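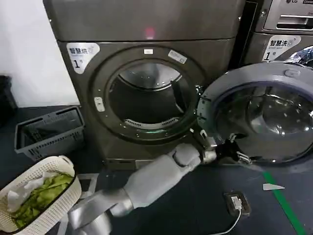
Divya Kurian
Applications Engineer, Fumora

Caruso gripper - round door and appliance handling

Metal-finger gripper for two-arm mobile units. Built for people who need to get hold of things that weren't designed for robots: rims, lips, recessed pulls, basket edges. We put it on the dryer door because that's what customers keep asking for. If it can deal with a dryer door it can deal with most of what's in a utility room.

Short version: takes a thick rim well. Needs a decent approach angle. Doesn't like thin flexible plastic as much as the older soft pads did, more on that below.

What you get
Gripper body, wrist adapter, 5 m cable, 4 spare finger pads, hex key. Wrist camera and bracket sold seperately. Controller is the Arkiris, same box as before, no firmware change if you bought after November.

Fit
Bolts straight onto the Dristdale arm. Other arms - ask first. We have adapter drawings for a few, not all of them are tested.

Door test

Job was simple. Door open, door shut, let go, back off, go again. Target was 1,000 cycles per gripper without a person stepping in. Front-loading dryer with a washer right next to it, so the open door swings across the neighbor and you have less room than you think. Plan your elbow before you plan your fingers.

Three grippers went through it. Caruso, the older Fumora soft-pad unit, and a two-finger parallel jaw we use as a baseline.

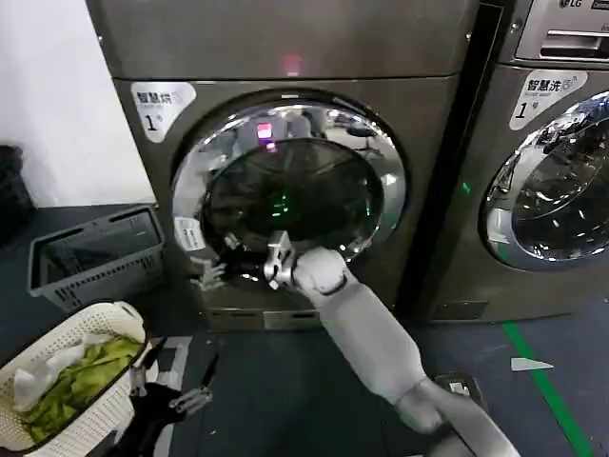
Caruso finished the run with 17 stops, most of them in the first morning before Remo Pagano changed the approach height. Soft-pad slipped more as the pads wore and we pulled it early. Parallel jaw held fine but left marks on the rim, so that's a no for anybody with a showroom or a landlord.

Grip low on the rim works better than going for the middle. Less reach, and the arm stays out of the swing. Don't grab too close to the hinge though, force goes up fast and the controller will fault out. Default force limit is OK for most household doors. Raise it one step for stiff latches, not more.

Laundry handling

Baskets: woven plastic rim is fine, slotted sides are fine if you come in from the top. Clothes: one piece at a time is reliable, a bunched up pile is hit or miss. Consolacion Samonte is still working on pile picking and her settings are in the download, use at your own risk.

Cameras

You want two views. Head camera to find the door, wrist camera for the last bit. Head only will get you to the machine but the arm blocks its own view right when you need it. Wrist only and you'll never find the thing.

Glass is the hard part. A curved door reflects ceiling lights, signs, indicator lights, whatever is in the room, all stretched out of shape. Edge detection on the glass = waste of time. Track the dark rim instead. Turn auto exposure off at the wrist, set it once by hand for the room and leave it alone. 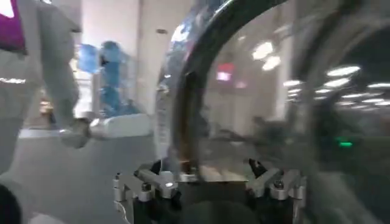 Dristdale, 30 Jul 2020

Update to the camera notes. Wrist bracket now ships with a longer slot so you can tilt the camera down and keep both sets of finger clamps in view at the bottom. Old bracket can be swapped, send us the order number and we'll mail one out. Assunta Zuccaro handles swaps.

Also fixed: the Arkiris was dropping the wrist feed when both arms moved at the same time. Update from the support page, reboot, done. If you are still seeing drops check the cable at the elbow first, it gets pinched there.

Lead time is 4 weeks for the gripper, bracket is in stock. Loaner units available for testing, one per site, you pay return shipping. Loaners come with the door routine allready loaded but you will have to teach it your own door height.

Pricing and loaners: Kulap Boonchu, sales desk. Put "Caruso" in the subject line or it goes in the general pile.

Related: Arkiris controller - Wrist camera kit - Finger pads, pack of 4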